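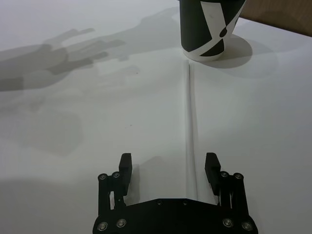 How to Sit In on a Court Hearing (and Write It Up Afterward)

Last updated: Sunday, June 20, 2021

Print this page | E-mail this page

I've been covering arraignments for the Vernitz neighborhood newsletter for a while now, and people keep writing to ask how I get in. You walk in! Most criminal hearings are open to the public, and you don't need a press badge or a law degree.

1. Find the case

Call the clerk's office the afternoon before and ask for the next day's calendar. If you have the defendant's last name, great. If you have a docket number, even better — ours run to four digits, so the last one I followed was plain old 1,948. Write down the courtroom, the judge and the start time, and ask if anything has been sealed or moved.

2. Get there early

Security at the Velthorpe courthouse can eat up 23 minutes on a Monday (yes, I timed it). Leave the pocketknife at home. Check the list taped up outside the courtroom too, since cases get shuffled after the calendar goes out.

3. Sit down and keep quiet

Phone off, all the way off. Ask the bailiff before you open a laptop. I use a paper notebook and two pens, and I sit on the left side in Courtroom B where the speakers work.

4. Write down the boring stuff first
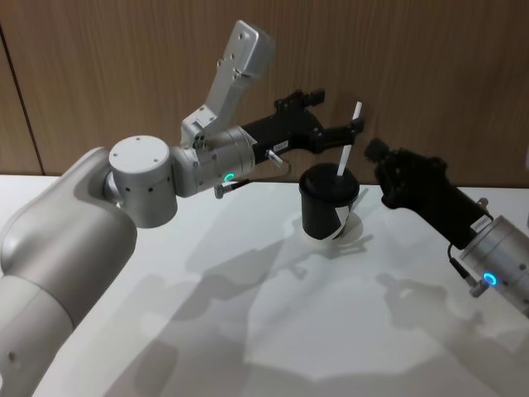

A black cup with a white straw, between the two grippers.

Full name, age, the exact charge, the plea (if there is one), bail, next date. Get the charge word for word. "Possession with intent to damage property" and "damaging property" are two very different things, and I once mixed them up in print and had to run a correction in July. If you miss something, go to the clerk's window afterward. My friend Ilze Kivi always asks to see the charging document itself, and I've picked up the habit from her.

5. Write it up

Say "charged with" or "accused of." Skip "the vandal" and anything else that decides the case for the jury. Call the defense attorney for a comment, and say so if you didn't hear back. Gebhard Danzer reads all my drafts and crosses out my adjectives, which stings a bit, but the pieces are better for it.

6. Go back

An arrest gets a big headline and a dismissal gets nothing, and that bugs me. Put the next date on your calendar and show up for it, even if the hearing only lasts long enough to pick another date.

Questions? Use the contact form.

Contact | Copyright 2021 Vernitz Newsletter | Back to top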